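Flivton Home Robotics Group
Minutes of the fault review meeting
03/03/2022, Elthorpe office, upstairs room

Present: simulation team, controls team, safety officer, one observer from Rondus (by phone)
Apologies: purchasing

1. Previous minutes
Accepted, with one correction. The December minutes said the gripper release fault was "resolved". Controls asked that this be changed to "not seen again", and the meeting agreed that was as far as anyone could go.

2. Release fault on the counter task
Simulation reported on the repeat runs of the Huamán kitchen task. Out of 300 runs, 154 finished without a fault flag. The rest stopped because one gripper opened before the release command was logged. Simulation called this a good result compared with the last build. The safety officer did not agree and asked that the word "good" be left out of the report to Rondus.

Controls believes the cause is a late message between the wrist and the arm, and has a patch which delays the release check. The chair asked how a delay would cure a gripper that opens too early. The answer was that it gives the arm time to notice. Several people were not persuaded, and the chair asked for a written explanation with the timing logs attached.

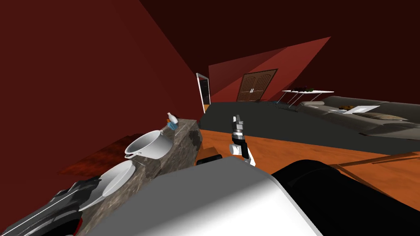 Huamán kitchen task, simulated: pot, plate and bottle on the granite counter, with both grippers in view.

There was a long discussion of whether the simulated room tells us anything useful about dropped crockery. Simulation said the contact model had been tuned on the bench. Controls said it had been tuned on one mug. It was noted that the grip force settings in the two setups do not match, and no one present could say when they were changed.

The Rondus observer asked whether the fault had ever been seen on hardware. Controls said there were 4 possible cases, all from before the logging was fixed, so none can be confirmed. The safety officer wants them treated as real until shown otherwise. Agreed, with controls noting its objection.

3. Stop behaviour
At present a fault flag stops both arms where they are. Simulation would like the free arm to keep working so that more runs finish. The safety officer refused this outright - a finished run is not much use if we don't know what the other hand is doing. Left as is.

4. Demonstration for Rondus
Controls would like to go ahead on hardware once the patch is in. The meeting was not willing to set a date on the strength of a patch that hasn't been explained. If a demonstration is held, it will use plastic dishes only, and visitors will stand behind the yellow line.

Actions
Controls: written explanation of the patch, with logs.
Simulation: find out when the grip force settings changed, then rerun the task with matching values and no patch.
Safety officer: reopen the 4 hardware reports.
Chair: tell Rondus the demonstration is on hold.

5. Other business
The upstairs projector is still flickering. Purchasing to be asked again.

Next meeting to be called when the reruns are finished.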